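OK so the Plikthorpe to Wadambridge bike route finally has a draft map and I have spent my entire Sunday with it. Thread, sorry in advance.

Sun 26 June is the date printed on the corner, so it's as fresh as it gets. It's a PDF, it's huge, and my phone hated it. Open it on a real computer if you can.

The good news first! They moved the whole Daher section off the highway. If you've ridden that shoulder in October with the sugar beet trucks going by, you know why I yelled out loud in my kitchen.

The new line takes the old creamery road instead. It's longer and there's a climb in the middle, but you get shade, and there's a spigot at the ball field (the map doesn't show it – somebody please tell them).

Now the part I'm less thrilled with. Between Daher and Prikside they've got us on gravel for six miles. Packed gravel, the notes say. I rode it in April and it was packed in some spots and pudding in the others.
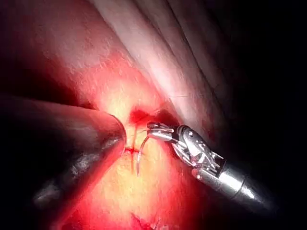 Reply from prikside_pedaler: the county graded that stretch in May and it's fine on 32s now, but the bridge end is still washboard, so walk your bike there if you've got panniers on.

OK, that helps a lot, thank you! I'm on 28s and stubborn, so I'll probably go find out the hard way.

Signs: they want 200 of them, starting at the Plikthorpe end. The budget line just says "pending." I'd happily give up half of those for one decent sign at the Prikside rail crossing, where everybody goes left and ends up at the quarry.

Camping is thin. Four sites on the whole route and two of those are at the same lake. If you know a church or a farm that lets riders pitch a tent, there's a comment form on the last page of the PDF.

They're printing 2,000 paper copies once comments close. Waterproof paper, please please please. My last county map turned to oatmeal in my jersey pocket.

Going to ride the Daher end next weekend if my rear wheel comes back from the shop. Will post the climb – and how many times I stopped on it.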